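Small kitchens and the things we keep in them

Posted in April by the author

We moved into the flat in Akholm with more kitchen than we had room for. The old house had a pantry. The flat has one run of worktop, a single wall cupboard and a drawer that sticks. I have spent the months since working out what is worth the space, and I am writing it down partly for my own benefit.

The question comes up most often with breakfast. We have toast or a toasted sandwich nearly every day, and an egg when there is time. 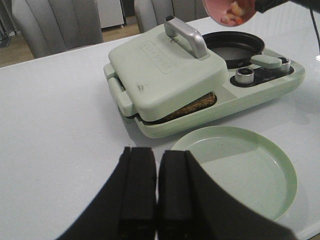
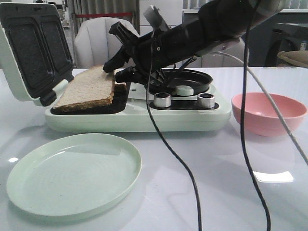
Mint-green two-in-one breakfast maker, lid down a little way off shut in the first picture, lid up with a slice of bread in the second.

I used to be against anything that does two jobs. My parents had a combined radio and tea maker and it did both badly. In a small kitchen the sums are different. Two separate machines need two places to live and two plugs, and we only have one double socket near the worktop. The kettle has the other half of it and is not giving it up.

I started with a tape measure. The usable worktop, between the sink and the wall, is 900 mm long. Take off the chopping board and the kettle and you have enough left for one more thing and a plate. Everything else has to be lifted down from somewhere, and if it is heavy or at the back it doesn't get lifted down. The food processor went to my sister-in-law on that basis. So did the slow cooker, which I do miss in winter.

Shelves helped more than I expected. I put up 3 from the Urnik range over the fridge. They are plain and the brackets are ugly, but they hold up to 15 kilos each and they went up in an afternoon. The top one is for things we use at Christmas. The bottom one has the mixing bowls, nested, with the colander on top.

The Van Leeuwen bread bin was a mistake. It is a good bread bin – it keeps a loaf fresh for days – but it is as deep as the worktop and you can't open it without moving the kettle. It now lives in the hall with gloves in it.

Pans I have cut down to four. One large saucepan, one small, a deep frying pan and a little one for eggs. The Cendard casserole stays on the hob because there is nowhere else for it, and it gets wiped more often as a result.

I haven't solved the lids. They stand in a letter rack inside the cupboard door and fall out about once a week. If you have a better way of storing lids in a rented flat, where you can't drill the doors, please leave a comment. The spice jars will have to wait for another post.

Contact | © All text and photos by the author | Back to top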